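## 4. 作業台の準備と動作確認

アーム Omisari の固定と配線(第3章)が済んでいることを前提に進める。所要時間は、慣れていれば10分。制御ソフトは Hitetti の初期設定のままでよい。
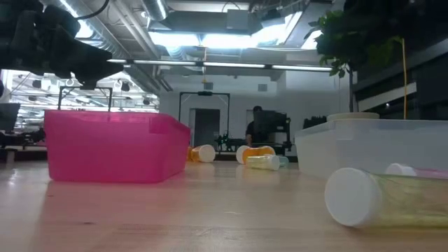 仕分けの練習には、ふた付きの小さなボトルと、左右に置くビンを使う。ボトルは空のものから始める。中身が入っていると重心が動き、つかむ位置の調整に時間がかかる。

### 4.1 ビンとボトルを置く

1. 作業台の上を乾いた布で拭く。
2. ビンを左右に1個ずつ置く。長い面を手前に向ける。
3. ボトルを横に倒して、2つのビンの間と手前に散らす。キャップの向きはそろえなくてよい。
4. アームを手動で動かし、グリッパーの先が両方のビンの縁を越えることを確かめる。届かないときは、ビンのほうをアームに寄せる。

> **注意** ボトルどうしを重ねて置かないこと。グリッパーが2本まとめて挟み、途中で落とす。

### 4.2 原点と高さを合わせる

1. 非常停止ボタンを手の届く場所に置き、電源を入れる。
2. Hitetti の画面で「原点復帰」を選ぶ。動作中は作業台に手を入れない。
3. グリッパーを左のビンの真上まで動かし、「位置A」として登録する。
4. 右のビンも同じように「位置B」として登録する。
5. 天板からの高さの下限を9 mmに設定する。これより低いと、指先が天板をこすることがある。

透明や半透明の容器は、カメラの認識が不安定になりやすい。照明が天板に映り込む場所では、先に露出を下げてからしきい値を調整する。それでも輪郭が取れないときは、ボトルの下に無地の紙を敷く。

### 4.3 試運転

1. 速度を10%にして、ボトル1本を位置Aへ運ばせる。
2. ケーブルが関節に引っかからないか、腕を伸ばしきった姿勢で見る。
3. 問題がなければ位置Bでも繰り返す。
4. 続けて失敗しなくなったら速度を少しずつ上げる。100%での運転は、周囲に人がいないときに限る。

> **警告** 共同工房で使う場合、電源を入れたまま席を離れないこと。短時間でも非常停止を押しておく。

Diketti 製のグリッパーを付けている場合は、指の開き幅の初期値が違う。付録の Botha 用設定ファイルは使えないので、4.2 の手順を始める前に手動で入力する。

(改訂 10/2/24)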